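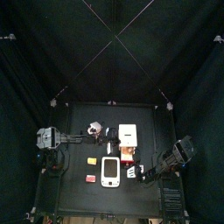
Black cloth on all sides, and a few bits and pieces in the middle of the dark table.

Welcome to my corner of the Korcombe gallery! I'm Ayana, and I'm a little obsessed with table setups (my folder has more than 500 pictures by now). I love how the fabric hangs in soft folds here, with those two thin cords crossing in a big X. The white clamps and corner brackets really pop against all that black, too. More to come in November!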